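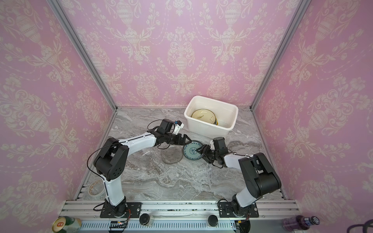

Plurker Wallpaper Hire & Remnants – Questions We Get A Lot

Updated September 28, 2025. Prices change, check the roll page before you email.

Do you sell full rolls or just remnants?
Both. Mostly remnants. Full rolls when we get them, usually end of line from the Kisteck warehouse. Listed seperately.

How do I know if two rolls are the same batch?
Check the batch number on the label. Same pattern name is not enough. Stonar Blue batch 2852 and batch 3901 look fine on the table and wrong on the wall. Ask us for the batch before you pay. We do not split batches unless you tell us it's OK.

Can I return a roll?
Unopened, label on, inside the return window on your receipt. Remnants no. Cut pieces no. Samples no.

Do you do samples?
Yes. Up to 4 per order, free with postage. Small pattern = you see the whole thing. Large pattern = you see a bit of it, sorry. Look at the repeat on the listing page too.

What is a repeat and why do you keep asking me about it?
Distance before the pattern starts over. Big repeat means more waste at every drop. People order by wall area only, then run short over the door. Send us wall height, wall width and the pattern name and we'll work it out for you.

Straight match or drop match?
Says on the label. Straight – pattern lines up across at the same height. Drop – every second strip shifts. Drop match eats more paper. Order one extra roll if you're not sure.

Can I paper over old wallpaper?
Please don't. Seams show through and the old stuff can let go when the new paste goes on. Strip it. Wash the wall. Let it dry all the way. Then size it.

Which paste?
Depends on the backing. Paste-the-wall papers: use the ready mixed tub. Traditional paper: powder, mixed to the packet, then fold and rest the strip before hanging. Rest every strip the same amount of time or they stretch differently and the match drifts.

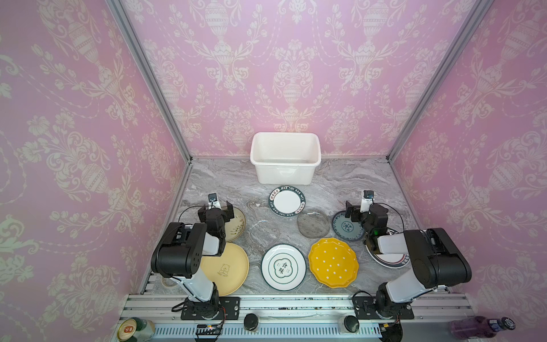 Is damask too much for a small room?
Matter of taste. We've sold the big Pinto damask for powder rooms and closets and people seem happy. Center a motif on the wall you see first and let the corners fall where they fall.

How do I handle corners?
Never wrap a full strip around an inside corner. Cut it so a narrow overlap turns, then hang the offcut on the next wall with a fresh plumb line. Corners are hardly ever straight. Check with a level, not by eye.

OK for kitchens and bathrooms?
Vinyl coated, yes. Plain paper, no, not near a sink or stove. Look for "washable" or "scrubbable" on the listing – they are diffrent. Washable is a damp sponge. Scrubbable takes a soft brush.

My seams are lifting. Now what?
Seam adhesive, small brush, press with a roller, wipe off the extra right away. If it's every seam, the wall probably wasn't sized. Email a photo.

Shipping?
Orders go out 2 times a week. Long rolls ship in tubes. No shipping the first week of January, we do stock count.

Can I pick up?
Yes, side door, bring your order number. Wait for the "ready" email first please.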